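Teaching a robot by demonstration

Teaching by demonstration is a family of methods in which a person shows a robot how to do a job instead of writing out every movement in code. The person may take hold of the arm and move it through the task, or may steer it from a short distance away with some kind of controller, and in either case the robot's own motions are saved and used later as lessons. The approach goes by several other names, among them programming by demonstration, learning from demonstration, and imitation learning, although the last of these properly refers to what the computer does with the recordings afterward.

The idea has a homely appeal, and it is easy to see why people warm to it. Most of us learned to butter bread or fold a towel by watching somebody do it, and then by doing it badly ourselves for a while with that same somebody standing close by. A robot's version of this is narrower and a good deal more patient, but the resemblance is close enough that newcomers usually grasp it in an afternoon.

Guiding by hand

In hand guiding, sometimes called kinesthetic teaching, the arm is put into a mode where its motors hold it up against its own weight but otherwise give way to a push. The teacher grips the arm near the wrist and walks it through the job, and the angle of each joint is recorded as it goes. Nothing has to be translated between the teacher's body and the machine's, because the machine is making the motion the whole time. If the elbow can't bend a certain way, the teacher feels it at once.

The method is well suited to slow, deliberate work such as wiping, pouring, or setting one thing down beside another. It is less happy with anything quick, and it asks a fair amount of the teacher's shoulders. There is also the matter of the teacher's own arms and sleeves, which turn up in the camera recordings and won't be there later when the robot works alone. Some teachers get around this by guiding the arm once by hand and then having it replay the motion with everyone standing back, so that the cameras record a cleaner version.
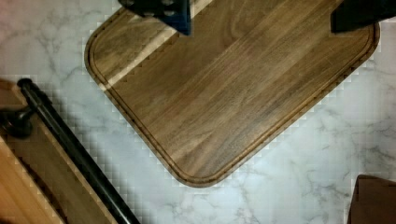
Guiding by remote control

Remote control, or teleoperation, keeps the teacher out of the way. The oldest arrangement still in wide use is the leader and follower pair, where the teacher moves a small, light arm and a larger one copies it joint for joint. Others use a handheld controller whose position in the air is tracked, a joystick with six directions of travel, or a glove. Each has its loyal supporters, and a person who has learned on one will generally find the others clumsy for the first week or so.

The great difficulty with teleoperation is touch. A teacher who closes a gripper from across the room doesn't feel the handle of a mug meet the fingers, and must judge by eye or by ear. Force feedback, which pushes back gently on the teacher's hand, helps a great deal where it is available, but it adds cost and can be tiring over a long session. Many kitchens and workshops do without it and rely on a good view and an unhurried pace. A small delay between hand and arm also matters more than one might expect, and people who are used to it learn to move, wait, and move again.

Cameras and points of view

A demonstration is only as useful as what was seen while it was being given. It is common to have one view from close to the gripper and one or more from farther off, saved alongside the joint positions with matching time stamps. The close view is best for the last bit of a reach, when the fingers are nearly on the object. The farther views show where everything is in relation to everything else, and they are a comfort when the close view is filled largely with a cutting board. 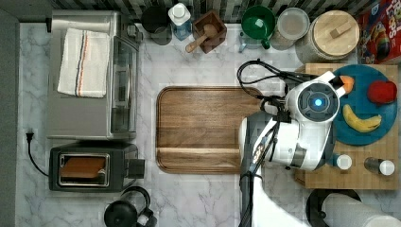

Preparing a kitchen

Kitchens are a favorite place for this sort of teaching, partly for the obvious reason that people would like help in them, and partly for the sheer variety of what sits on a counter. Shiny steel, clear glass, soft cloth, and round fruit each pose a problem of their own. Glass is hard for depth sensors to make out, polished metal throws back reflections, and an apple set down a little carelessly will roll.

Teachers are generally advised to leave a counter looking like a counter. A tidy bench with one object in the middle gives very tidy recordings, and a robot trained on them may be badly puzzled by a towel. The teaching notes used at Clestlow, a small training kitchen in Kirnville, recommend changing the position of the object before every demonstration and changing the surroundings somewhat less often. The kitchen's first collection, known as Vevimska, came to 1542 demonstrations when it was closed in July, with 26 different tasks among them. A second round brought the total to 2355, mostly by going back over the tasks that had been shown in too few arrangements the first time. 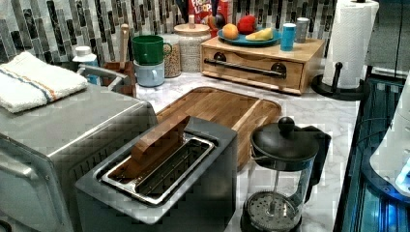
What makes a good demonstration

Smoothness comes first. A teacher who hesitates above an object, drifts left, and then corrects will pass all of that along, and the robot may hesitate in the same spot forever after. Beginners are often told to rehearse a motion two or three times before recording it. At the same time, a collection made up only of perfect runs leaves the robot with no notion of what to do once it has gone slightly wrong, so a portion of the recordings should show a recovery: a missed grasp followed by a second try, or a plate nudged back into place.

Consistency is the other concern. If one teacher always takes a mug by its handle and another always takes it by the rim, a simple learning method may settle on something halfway between, which satisfies neither. Newer methods cope with this better, but it remains good manners among teachers to agree beforehand on how a thing will be done, and to write it down somewhere.

How many demonstrations are needed is a question with no single answer. A short pick and place in a fixed spot can be taught with a few dozen. A task with several steps, carried out among changing surroundings, may call for 1000 or more. The Lysenko method, a way of working named for the teacher who set it down, has the robot try the task early on and asks for new demonstrations only where it gets stuck, and this can shorten the job considerably. 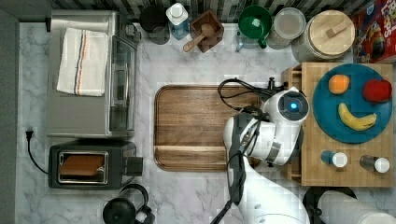 Fedir Vasylenko

Limits and care

Teaching by demonstration carries the teacher's habits into the machine, good and bad together. A robot shown a task only in the morning light may do poorly at 6 p.m., and one shown only right-handed arrangements will not guess at the left-handed ones. It also learns nothing about why a step was taken. If the teacher moved a jar aside to make room, the robot may go through the motion of moving a jar whether or not there is one to move.

Safety around a guided arm is mostly a matter of plain habits. Speed is kept low, a stop button stays within the teacher's reach, and sharp or heated things are left for much later, if they are taught at all. In remote work, where the teacher may be looking at a screen, a second person is usually asked to keep an eye on the arm itself.

See also: Force feedback; Gripper; Imitation learning; Leader and follower arms; Teleoperation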